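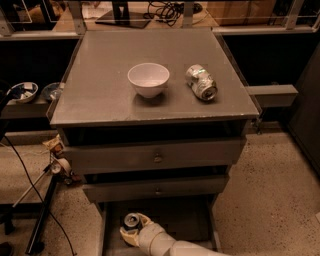
Jozefína Malý asked at our June meeting whether a crushed can should be treated any differently from a whole one, and her question opens this section of the talk.

Slide 4. Cans in shared rooms.
The Cidthorpe residences collected 3,477 drink cans last term. Of these, 427 came from bedside cabinets, either the top or the open space under the drawers. Pause here for the figures to be read.

Slide 5. The cabinet top.
Point out the bowl and the dented can lying on its side. Residents are asked to clear cans from the top first and to leave bowls for the kitchen round. Crushed cans are accepted in the grey Flemilari bins. Refer to Jozefína's question again.

Slide 6. Drawers and lower compartment.
Both drawers are partly open. Staff do not go through drawers; they push them closed and check the lower compartment only. A can is to be kept upright until it has been emptied at the sink.

Slide 7. Next steps.
Sebastian Roman will present the revised room checklist. Allow 5 minutes for questions. Printed copies are on the table by the door.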